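Gonuvano Grasping Project
Progress report to the Holtberg Fund, period ending October
Prepared by Tülin Bayram, with data sections by Aníbal Condori

1. Status

Collection in the simulated workshop is under way and the first task family is in regular use. The grant plan called for training examples of an arm approaching, gripping and lifting upright containers from a workbench. At the close of the period the set held 3,110 recorded attempts. Of these, 863 have been checked by a person and cleared for training. The rest are waiting for review, and review is now the slowest part of the work.

All attempts in this report come from simulation. The real bench at Zonalville has not been used for recording yet.

2. Setup

Each attempt starts with the arm fixed to its base plate on the front table and one container standing upright within reach. The operator steers the arm to a point above the container, lines up the two fingers, goes down, closes and lifts. We store the joint angles, the gripper opening, the container position and the rendered views.

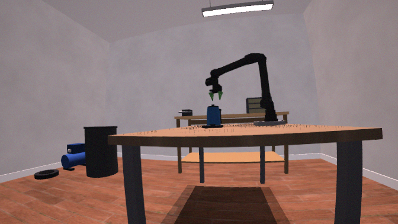 Figure 1. Gripper open above the blue container, front table of the simulated workshop.

The background items (barrel, compressor, second workbench, drawer cabinet) were kept through the whole period. In the spring version of the room the walls were bare, and the Urrego group, who share our rendering code, found that a policy trained on it did poorly once any furniture was added. We took their advice and rebuilt the room before recording again. Attempts from the old room are not counted in the total above.

3. Review and labeling

Aníbal wrote a short guide for reviewers. An attempt is cleared if the container leaves the table upright and stays in the fingers until the recording ends. Attempts that fail are kept with a failure label, because the model also needs to see bad approaches. The labels in use are missed grasp, slip, tip-over and operator stop.

We had two reviewers label the same batch of 112 attempts. They disagreed on 10, nearly all of them on the line between a slip and a missed grasp. The guide now says that if both fingers touched the container before it was lost, it is a slip. The batch was relabeled under the new wording.

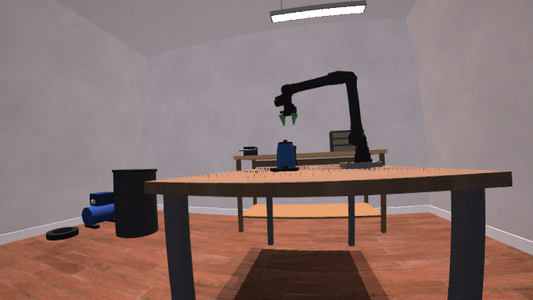
Page last changed: October, by T. Bayram

4. Problems

Operators tend to stop above the container for a long time before going down. The pause is understandable when steering by hand, but a model trained on these recordings learns to wait there too. We now trim long pauses automatically and keep the untrimmed file alongside.

The low camera view shows the tabletop at a very shallow angle, so depth along the table is hard to judge from it. Operators asked for a second view from higher up. It has been added to the operator screen but is not yet stored with the attempts. Storing it will increase disk use, and we would like to discuss that with the Fund before turning it on.

One software update changed the friction setting of the fingers without notice. The affected attempts were found by their version number and pulled from the review queue.

5. Next period

Work planned, in order:

Clear the review backlog. A third reviewer starts next month, half time.
Vary the container's starting position more widely. Too many attempts so far start near the middle of the table.
Add two more container shapes.
Run a first training test on the cleared attempts and report the result, whatever it is.
Start moving the same task to the bench at Zonalville.

6. Budget

Spending is within plan. Money set aside for travel to Zonalville was not used and we ask to carry it over. The only new request is for the storage described in section 4; a quote will be sent separately.

Questions about the data should go to Aníbal Condori, and all others to Tülin Bayram.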